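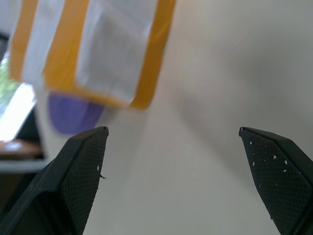 Fine crosshatched texture on black plastic.

Cleaning and Storing Personal Massagers at Home

Most small massagers and bullets that quit early were put away damp or left with the batteries in. The routine below takes a few minutes and uses things you already have in the bathroom cabinet.

Know the material first

Check the box or the maker's website before you clean anything. Silicone, glass, stainless steel and hard ABS plastic are nonporous and wash up well. Jelly rubber and the soft, skin-like materials are porous. They can't be fully cleaned, so use a condom over them every time and replace them when they turn sticky or start to smell.

Washing

Turn it off and unplug it. Take out the batteries if there are any, then close the cap tightly. Use warm water and a mild unscented soap, and work the soap in with your fingers. Textured areas and seams need a soft toothbrush kept for that job only. Rinse until the surface no longer feels slick.

Waterproof items can go under the tap. Splashproof ones should be wiped with a soapy cloth and then a wet one, keeping water away from the charging port. If it has a wired controller, as a lot of the twin models do, wipe the cord too and never dunk the control pack.

Do not boil anything with a motor. Solid silicone or steel with no moving parts can usually be boiled for a few minutes, but read the leaflet first.

Wash before use as well as after. If two people share, wash between partners or put on a fresh condom.

Drying

Pat dry with a lint-free cloth and leave it out on a clean towel. Overnight is best. Leave the battery cap off while it dries - the threads hold water longer than you'd think.

Batteries and charging

Take disposable batteries out between uses. If you find white crust on the contacts, put on gloves, dab with a cotton swab dipped in white vinegar, wipe with a barely damp swab, and let it dry. Rechargeable models do better if they are topped up every couple of months. I paid $22 for a Clakano bullet and it has outlasted two more expensive ones on nothing more than that.

Lubricant

Water-based is safe with everything. Silicone lubricant can damage silicone surfaces, so keep the two apart unless the maker says otherwise. Oil breaks down latex condoms.

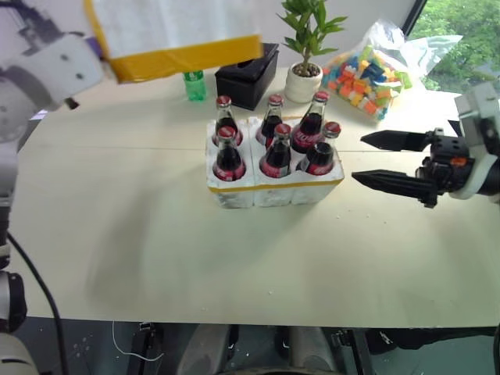 One reader wrote in to say that a drawstring pouch for each item solved her storage problem. She had kept everything loose in one Dabbas zip case, and two soft pieces had stuck together and marked each other by the end of May. She now uses plain cotton bags, washes them with the towels, and keeps a dry paper towel in the bottom of the drawer.

Cotton bags are a good choice. Avoid plastic sandwich bags for anything that isn't bone dry, and keep the drawer away from radiators and direct sun. A travel lock is worth using if the model has one. If it doesn't, pack the batteries separately.

Throw it out when you see cracks, peeling, or a seam that has opened up. Rechargeables go to battery or electronics recycling, never in the kitchen trash.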